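The arm stopped again, and this time I was standing right there

23/03/2023

So the last time I wrote about the Pralano arm I was pretty pleased with myself. It had been running its pick and place loop for 800 cycles without a hiccup, I'd finally gotten the cable routing to behave, and I think I used the word "solved" at least once. You can probably guess where this is going.

Cycle 103 of the next run. I was at the bench with a sandwich, half watching, and the arm came down for a pick, closed on the part, lifted, and then the wrist kind of shivered. Then it stopped dead with the part still in the grip and threw a code 6. I've had code 6 before. In the Javora controller it means the joint saw more torque than it expected, and it's a catch-all if there ever was one. Something heavy, something stuck, something bumped, a bad cable, a bad day. The manual gives it one line.

My first mistake, and I'm putting this in writing so I'll be embarrassed enough to remember it, was clearing the fault and hitting resume. I didn't look at anything. I didn't even put the sandwich down. The arm picked up where it left off, the wrist snapped around a lot faster than I was ready for, and the part went sailing past my elbow and hit the shelf behind me. It weighs next to nothing and I was fine. But my hand had been inside the fence line maybe a second before, and I sat down for a while after that.

OK. So what was it?

I spent the rest of that evening being sure it was the cable. It's always the cable! The wrist harness goes through a pretty tight bend on the way to the gripper and I'd already replaced it once back in December, so I swapped it for the spare, ran the loop again (from outside the fence, hand on the stop button), and got another code 6 before I'd even finished my coffee. Not the cable. I also reseated every connector on the controller, updated the firmware, and tried an older copy of the program from before I got fancy with the speeds. Same shiver, same stop.

The thing that finally got me thinking was the log. Gakside, the little logging tool I run on the laptop, plots the torque on each joint if you ask it nicely, and when I laid 3 of the bad runs on top of each other the spike was in the same spot every time. It wasn't the same time or the same cycle, it was the same wrist angle. A bad cable will usually fail wherever it feels like it. Something that shows up at one angle over and over is something touching something.

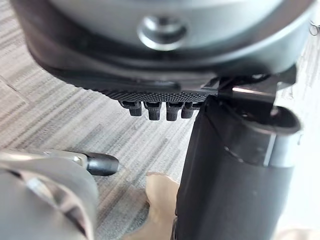
Clearance on this gripper has always been tight and I knew that when I picked it. On paper there's room for everything at every angle, but the paper version doesn't have any slop in it, and mine has picked up a bit of play at the mount over the winter. I went looking with a flashlight for anywhere two pieces could meet, and the place that bugs me most is up by that black knurled strip, where the finger sits so close that they nearly touch. There are four little black tabs hanging right under the strip, too, and the last one is partly tucked against the hardware on the finger side. I can't swear that's my contact point. It's my top suspect though, and I'd never once thought to check it.

For now I've done two things. I took the wrist limit down in software so it never reaches the bad angle, and I dropped the speed way back. With both of those in place it's been running clean, but I don't count that as a fix, it's me telling the arm to please not go over there. The proper repair is going to be taking the mount apart and getting the play out of it, and I'm waiting on a shim set from Org before I start. They say it shipped. They said that the last time also.

The bigger change is the resume thing. The program used to let me clear a fault and carry on from wherever the arm was, at full speed, with whatever it happened to be holding. Why did I ever set it up like that? Because it was convenient and I was impatient. Now a fault drops it into crawl mode and it won't leave until I've opened the grip, taken the part out and walked it home by hand. It adds a couple of minutes every time and I grumble about it every time.

I also moved the fence out and put the stop button on a longer cord — the old one meant leaning over the work area to reach it, and yes, I know how that sounds.

If anybody else is running one of these with the same controller and has seen code 6 at a repeatable angle, leave me a comment and tell me what it was on yours. I'd especially like to hear from people who've had the mount apart already, since I can't tell from the drawing whether the bolts come out from the front or whether the whole wrist has to come off first.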